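Norkeo Contents Inventory Data Card

Release date: 18/02/2026
Maintained by: Records Office, Quartey Claims Services
Contact: Rakiya Adeyemi, Data Steward

This data card covers the Norkeo Contents Inventory, a set of item-level records prepared during household contents claims. It is intended for adjusters, restoration contractors and analysts who have been granted access under a Quartey data agreement.

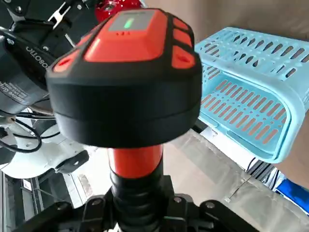
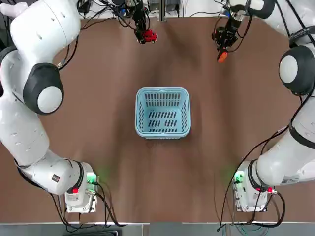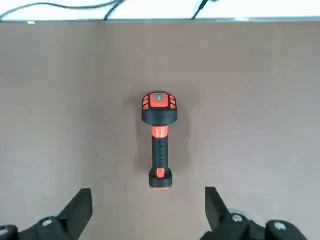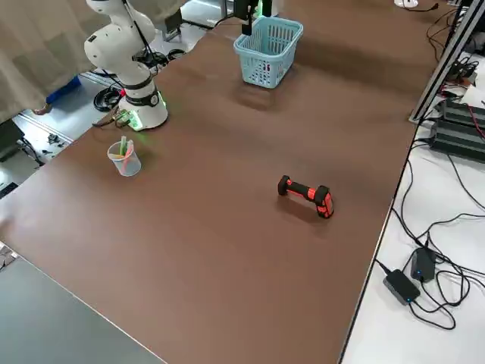
Views with handheld equipment or small household articles.

Summary

The inventory holds 1603 item records drawn from 78 closed claims. Every claim involved water or smoke damage to a private residence. Records were entered by field staff at the time of pack-out and reviewed at the Drevunance storage facility before release. Structural repairs, vehicles and business equipment are outside the scope of the inventory.

Files

items.csv: one row per item
claims.csv: one row per claim
rooms.csv: room codes and their full names
CHANGES.txt: corrections made after the first release

All files are UTF-8 text with a header row. The claim_ref field joins items.csv to claims.csv. Room codes are unique within a claim but are reused from one claim to the next, so any join to rooms.csv must use both claim_ref and room_code.

Main fields in items.csv

item_ref: identifier assigned at pack-out
claim_ref: identifier of the parent claim
room_code: room in which the item was found
category: one of 32 contents categories
age_years: age as stated by the policyholder
condition_in: condition on arrival at storage
treatment: cleaning, drying, repair, none
outcome: returned, replaced, cash settled, disposed
value_basis: replacement cost or actual cash value

Blank values in age_years mean that the policyholder did not provide an age. They should not be read as zero. A treatment value of "none" was entered only after inspection; items that were never inspected are left blank.

Review

Two reviewers read each claim file independently. Where they disagreed on category or outcome, Fulgencio Barajas issued the final entry and recorded the change in CHANGES.txt. Reviewers did not alter ages or values supplied by the policyholder.

Privacy

Names, street addresses, policy numbers and serial numbers have been removed. Claims with fewer than 20 items were excluded before release. Users may not attempt to identify a policyholder or a property, and may not combine these files with other claim records without written permission.

Known limitations

Clothing and linens were often entered as a single lot, with one row standing for a full carton. Item totals for those categories are therefore low. Electronics are listed separately in nearly every claim.

The outcome field reflects the position at claim closing. Later supplements and reopened claims are not included. The files should not be used to set premiums or to decide the settlement of an open claim.

Access and corrections

Requests for access are made through the Murnirov document portal. A signed data agreement is required for each organization. Corrections should be sent to the Data Steward with the item_ref and a short statement of the error. Accepted corrections will be included in the July release.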